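ok so who else is weirdly into white blocks with a hole in the middle. small thread about mine

I've been making spacers for the shelf project since April. The pattern is from the Kidwood booklet and it's very forgiving, which is good, because my first one came out like a bar of soap somebody sat on

The whole idea: square outside, round hole straight through, sits over a flat black square. Stack them up and you get legs for a low shelf. No screws on show!! I love no screws on show

Priya Kapoor told me to go with a smaller hole (she's built two of these and hers are gorgeous) but I wanted the big one. You can drop a candle jar in it if you change your mind about the shelf. I change my mind a lot

Also please appreciate the table. I am obsessed with brown wood with loud grain and I will not be putting a cloth on it, Mom 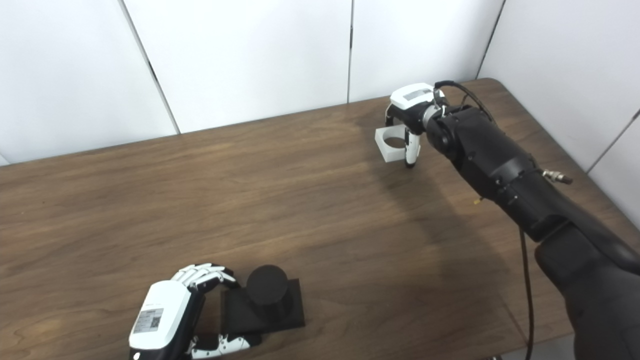 white block, brown table, big round hole

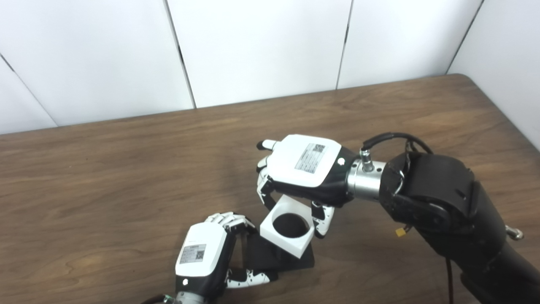
Anyway, sizes, since three of you asked last time. The long shelf is 132 cm and the short one is 61. I wanted both at 80 but the wall by the window had other plans

Cost so far is $565 for everything, and yes that includes the boards, and yes I felt that one. The boards are from Skeltelov and they only sell them in pairs (why)

If you're making your own: check that the hole is centered BEFORE you round the corners. I did it the other way on a whole batch and every one of them leaned a tiny bit. Kinga Borbély has them now, she's using them as bookends and says they're fine

Black square under white block is my favorite combo by a mile. Tried gray on gray first and it looked like a parking garage

Still deciding on felt for the bottoms. Rangel has the sticky kind, Jemitside has the kind you cut yourself. Leaning sticky, I'm not cutting that many little squares

Shelf goes up Sunday if my brother remembers to bring the level back. If you've used the sticky felt on a wood floor tell me how it held up, I have a cat and she runs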